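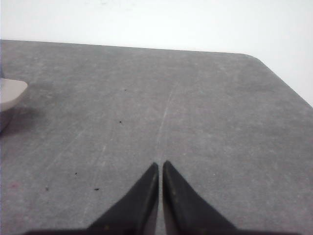
## Clearing a "gripper not closed" fault on the Bidik

The arm stops, beeps and reports fault 86. Its fingers look shut. They aren't, and the arm is right, which is annoying.

1. Hit the e-stop. Yes, even if it's "only crumbs."
2. Look for a gap between the fingertips.
3. Wipe both inner faces with a dry cloth.
4. Wipe the table too, or you'll be back at step 1 by lunch.
5. Release the stop, re-home, and close at 8 N.

Still faulting? Call Thư Thái before raising the force. Corrado Barbieri tried 300.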